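Sternov Tabletop Arm Demonstration Kit – Simulation Edition

Overview

The Sternov kit is what we bring out whenever people come to see what a tabletop robot arm can do, and after a good many open days we have grown very fond of it. It is a ready-made room, table, arm and chess set, all in simulation, that a visitor center, library, school or sales team can run on an ordinary desktop computer with a decent graphics card. You start it up, choose a position on the board, and let your guests watch the arm go about its work while someone friendly talks them through it.

We chose chess for the first version after trying a few other things (blocks, cups, a rather dull sorting task), and we have stayed with it ever since. Most people know at least what a knight looks like, even if they have never played a full game, and they understand right away that a piece has to be picked up by its narrow top and set down squarely without bumping its neighbors.

What your visitors see

The kit comes with several views, and you can move between them at any point in the demonstration. The gripper view is the one children ask for again and again. It looks out between the two fingers and across the table to the board, so guests get a feeling for how the arm has to line itself up before it reaches for anything.
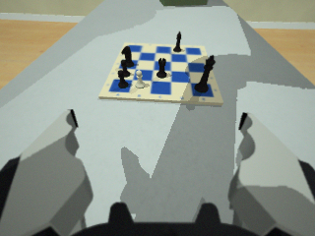 Most hosts like to begin with an endgame, and we would gently suggest you do the same. A full set of pieces is included, of course, but a crowded board makes for slower moves, and a group that has just walked in from the parking lot would much prefer to see something happen in the first minute or so. There are 124 saved positions in the library, sorted by how hard they are for the arm and not by how hard they are for a chess player – a small point, but one that has confused people before, so please do mention it to whoever is hosting.

The room view steps back and takes in the whole arm with the table under it. Use this one on the big screen if you have one. People at the back can follow the elbow and wrist as they fold and stretch, and it is a lovely moment to ask the group which joint they think will move next. You can also slow the motion down, or stop it altogether while you answer a question, and then pick up from the same spot.
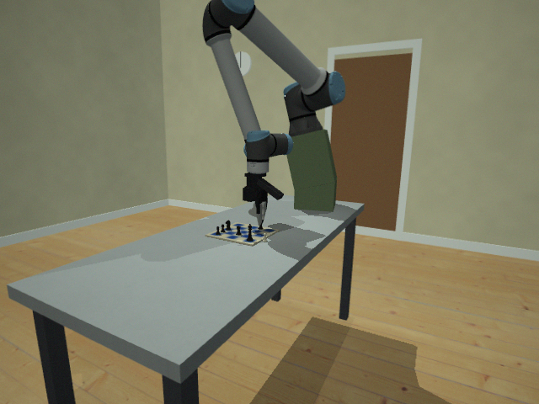
What is in the kit

Simulation software with the room, table, arm and chess set
Library of 124 saved positions
Host handbook, 3 chapters, with a suggested talk for each age group
Wultel hand controller, for guests who would like a turn at steering the arm
Carrying case with room for the controller and its cable

Running an open day

We usually plan on around 12 guests per session. At the Dhillon open day we let the groups grow quite a bit bigger than that, and while everyone was very good-natured about it, the line for the controller got long and the younger ones wandered off to the snacks. Our Drandedum showroom welcomed 197 people over its last open day, in small groups with a short break between them, and that felt much more comfortable for guests and hosts alike.

Do try the controller yourself the evening before. It takes a little while to get used to, and your guests will be more patient with their own attempts if they have seen you knock over a bishop first.

Seeing it for yourself

The next open day at Drandedum is in April, and you are very welcome to come along, bring a colleague, and stay as long as you like. Please let the showroom know which age group you plan to host so we can have the right chapter of the handbook ready for you.

Page updated 25 Mar 2025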